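We use cookies to remember your preferences. By continuing to browse you accept our use of cookies. Accept | Manage settings

2021-08-03
Posted by the Pemodel bench

Lane survey, notebook entry, continued from the page with the coffee on it.

Went out to look at the lane behind the Flurkmont building, the one we are supposed to be making at model scale for Dretville. They want it in time for March. The base boards are cut and the lane fits on them, provided it agrees to be shorter than it is in life. Scale is 1:200, so a person comes out a little under a centimeter tall and a pillar is something you lose in your sleeve.

The old plan calls the surface "mid gray." Whoever wrote that must have gone in winter. With the sun on it the paving is closer to the color of printer paper, with a few darker specks if you look for them. I had mixed a full jar of mid gray the night before, stock number 393, and it is now a very nice jar of something for another job.

Other correction: I had drawn the two sides of the lane as matching. They don't. One side is a tall pale wall and the other is a low one with a railing fence on top, and I have apparently walked past both for years without taking this in. 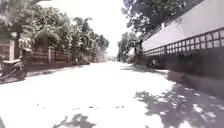

Left side, fence and wall

Rails run horizontally over a solid base, dark brownish gray, with square pillars breaking it up. The near pillar is pale and blocky. My drawing had upright bars, very elegant, entirely from memory. Scrapped. Will try styrene strip for the rails, painted before cutting, having learned what happens when you paint after cutting.

Fence goes on into the shade under the trees and I lose it there. For the model it can do the same. A good clump of foliage covers a lot of carpentry.

Shrub with whitish flowers coming up over the wall near the motorcycle. Worth including, one dab of foam and some pale flock. The Falcão flock we have is labeled "blossom" and is the pink of stomach medicine, so it will need cutting with plain white.

Trees

Two greens at least, one dark and one pale where the sun gets at it. They hang over from both sides with a gap of sky between. Wire armatures again. There is one tall thin tree with a rounded crown that I'd like to do properly, by itself, on a day when the glue is behaving.

Motorcycle

Dretville's brief says no vehicles. I have a spare one in the drawer and intend to say nothing.

To do

Remix the paving, much paler, test on scrap first.
Order strip, invoice to go under job 3473.
Find the good tweezers.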